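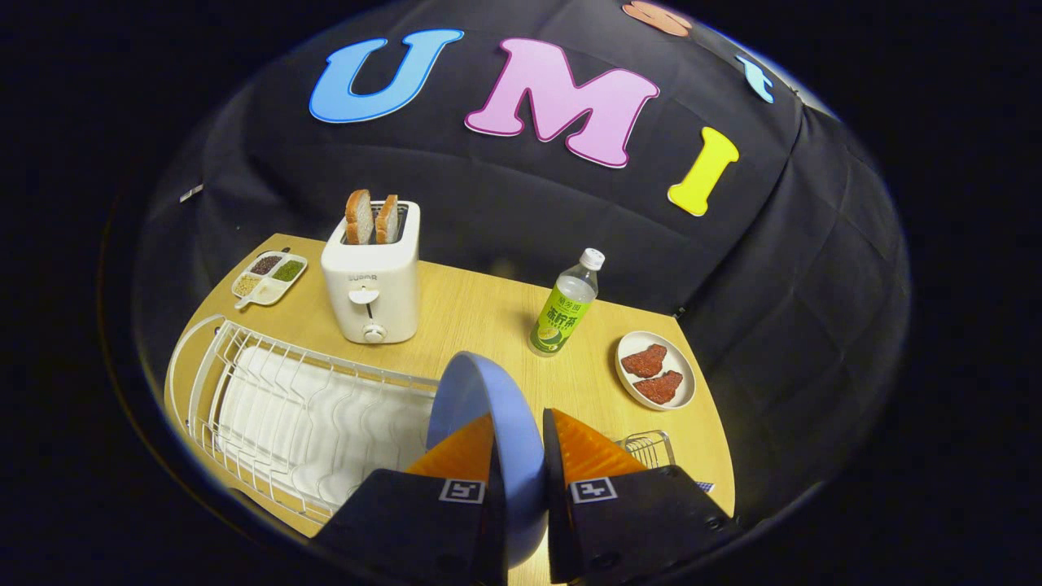
Kitchen tips from the Brurnstead robotics club

Our club spends its winter term teaching a gripper to do the washing up. I have my doubts that any robot will clear a kitchen before I retire, but setting up the practice table has made me fussier about my own.

Stand plates on edge in the rack, one to a slot. Flat stacks drain badly, and the team from Trollgate lost most of a practice round trying to pull two apart.

Hold a plate by the faces near the rim, and don't squeeze. Students always want more grip. A softer pad does more good, and so does a dry pair of rubber gloves at home.

Keep forks and spoons in their own basket, away from the plates. A wire one drains well and wipes clean.

Put the rack at the front of the worktop and the toaster well behind it. Unplug the toaster before you wipe round it, whatever the timetable says.

Spices in an open tray look handy. I'm not convinced. Ours clump within 2 weeks near a kettle, so fill the compartments shallow and keep the rest in jars.

As for the robots, the Trisosetti entry claims 300 plates without a breakage. All the same size of plate, I noticed, and no gravy. Our own best run is 23, and I still wash the good china by hand.

Next month: descaling, and why I don't trust the vinegar trick.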